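# Die Scheibe vom Kasten

In Skarkitz beginnt der Arbeitstag in der Bäckerei Girnar um zwei Uhr nachts. Kai Kröger schaltet die Knetmaschine ein, wiegt Salz ab und prüft die Temperatur des Vorteigs, der seit dem Mittag in der Kühlung steht. Bis zum Morgen müssen 65 Kastenbrote im Regal liegen. Im August sind es mehr, dann sind die Ferienwohnungen am See belegt.

Das helle Kastenbrot gilt in Deutschland nicht als besonderes Brot. Es steht in den Auslagen meist hinten, neben den Tüten mit Paniermehl. Kröger backt es trotzdem jeden Tag. Seine Kunden essen es zum Frühstück, legen es auf den Teller und den Käse darauf. Manche rösten es, viele nicht.

An der Scheibe lässt sich ablesen, wie ein Brot gebacken wurde. Die Kruste aus der Form ist ein schmales Band, rötlich braun, mit einem recht geraden Rand. Die Krume ist hell und feinporig. Große Löcher will bei dieser Sorte niemand, da fällt die Marmelade durch. 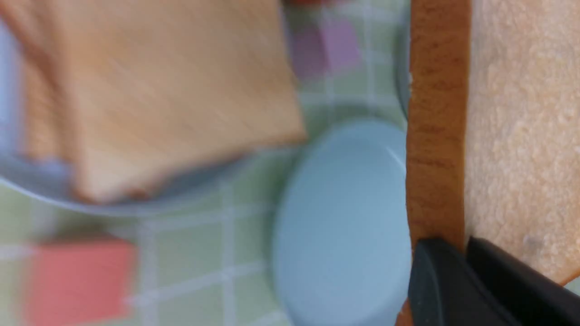
**Wie lange bleibt geschnittenes Kastenbrot frisch?**

Zwei bis drei Tage, wenn es in der Papiertüte im Brotkasten liegt. Am Stück hält es etwas länger, die Schnittfläche kommt dann nach unten auf das Brett.

## Mehl, Wasser, Zeit

Der Teig ist schlicht: Weizenmehl, etwas Roggen, Wasser, Hefe, Salz, ein wenig Butter. Kröger nimmt den Roggen für den Geschmack. In einem reinen Weizenteig fehlt ihm etwas, sagt er, und die Kunden hätten es gemerkt, als er ihn einmal weggelassen hat.

Geknetet wird langsam. Danach ruht der Teig, wird geteilt, rund gewirkt, ruht wieder und kommt in die Form. Die Formen stammen noch vom Vorgänger. Zwei haben Beulen, und die Brote daraus haben an der Längsseite eine leichte Delle. Sie kosten dasselbe wie die anderen.

Nach dem Backen werden die Laibe sofort aus der Form gestürzt. Bleiben sie darin, schlägt sich Feuchtigkeit an den Seiten nieder, und die Kruste wird weich. Geschnitten wird erst, wenn das Brot ganz ausgekühlt ist. Wer um sieben Uhr kommt und geschnittenes Brot möchte, bekommt deshalb manchmal das vom Vortag angeboten.

## Was auf dem Tisch passiert

Aníbal Escobar führt am anderen Ende des Ortes die Pension Limska, mit 32 Betten und einem Frühstücksraum zum Hof. Er kauft sein Brot bei Kröger und lässt es in der Bäckerei auf 5 Zentimeter vor dem Ende schneiden. Die Endstücke gehen in die Küche, dort werden Würfel für die Suppe daraus.

Escobar hat lange ausprobiert, wie man Brot für Gäste hinstellt. Im Korb mit Tuch blieb es weich, aber die Gäste wühlten darin. Auf dem Brett lag es schön und war nach einer Stunde trocken. Heute legt er wenige Scheiben auf flache Teller und füllt öfter nach. Die Arbeit ist dieselbe, am Ende des Vormittags wandert weniger Brot in den Eimer.

Im vergangenen Jahr hat er mitgeschrieben und kam auf 2.423 ausgegebene Frühstücke. Die Liste hängt neben der Kaffeemaschine. Beim Käse hat sie ihm geholfen, beim Brot weniger, da schwankt der Verbrauch mit dem Wetter. An Regentagen sitzen die Gäste länger und nehmen noch eine Scheibe.

Zum Brot gibt es Butter, zwei Sorten Marmelade und einen Aufstrich aus roten Bohnen, den er Paucar nennt, nach einem Rezept aus der Familie. Er wird mit Zwiebel, Kreuzkümmel und etwas Essig gekocht und kalt serviert. Auf dunklem Brot schmeckt er streng. Auf dem hellen Kastenbrot kommt er gut zur Geltung, am besten ungeröstet.

Beim Geschirr ist Escobar wenig streng, nur hell soll es sein. Auf einem blassblauen Teller hebt sich die braune Kante der Scheibe deutlich ab. Die Krume wirkt daneben wärmer als auf Weiß.
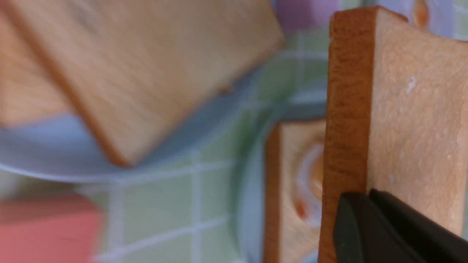
## Altes Brot verwenden

Scheiben, die am Abend übrig sind, lassen sich gut einfrieren. Kröger rät, sie einzeln auf ein Blech zu legen und erst in den Beutel zu packen, wenn sie hart sind. So kleben sie nicht zusammen. Zum Auftauen reicht der Toaster auf kleiner Stufe.

Ist das Brot schon trocken, taugt es für Arme Ritter. Escobar verrührt dafür zwei Eier mit Milch und einer Prise Salz, ohne Zucker. Die Scheiben liegen darin, bis sie sich vollgesogen haben, und werden in Butter gebraten. Frisches Brot zerfällt in der Eiermilch. In der Pension stehen Arme Ritter auf der Karte, sobald genug Scheiben vom Vortag da sind, und sind meist vor neun Uhr weg.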